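Re-grasp labels in the bottle sorting task, does the result hold?

ndursun
Jul 12, 2023
I have read the Lostberg report two times now and I would like to discuss the main result. They train the two-arm policy on 158 demonstrations, and then they add 40 more in which the operator makes a bad grasp on purpose and corrects it. With the 40 added, the policy recovers much more often after a missed bottle. My question is whether the corrections make the difference, or only the larger amount of data.

trukham_lab
It must be the corrections. In the first set the arms almost never meet a failed grasp, so how could the policy learn what to do after one?

ndursun
I understand the argument, but the report does not test it. I would expect a third condition: 158 plus 40 ordinary demonstrations. Without this I cannot separate the two effects.

fmacbrayne
Agree with Necati. Also, they ran 100 trials but all from the same 5 starting piles. That is a weak test for clutter.

trukham_lab
The piles are not exactly the same, Fraser. They are rebuilt by hand before each trial, and a bottle never lies the same way twice. I think you are too strict.

fmacbrayne
Rebuilt from a reference photo, so the variation is small. I would call it a repeat with noise.

indomholm
We tried something similar in June with one arm. Crushed bottles were the hard part for us — the gripper closed on a fold and the bottle slipped out. Did anybody separate crushed and whole bottles in the results?

ndursun
No, there is one number for everything. I will run the third condition on our own setup, with cartons mixed in.
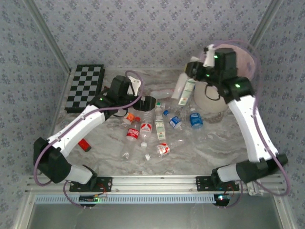

Manipulation > Methods and Results

ndursun
Two arms, bottles and cartons in one pile, some labels red and some blue. I will report crushed and whole bottles in separate columns, as indomholm asked.

trukham_lab
Good. Please keep the piles from Şimşekoğlu's protocol also, otherwise we cannot compare.

ndursun
Yes, I will run both.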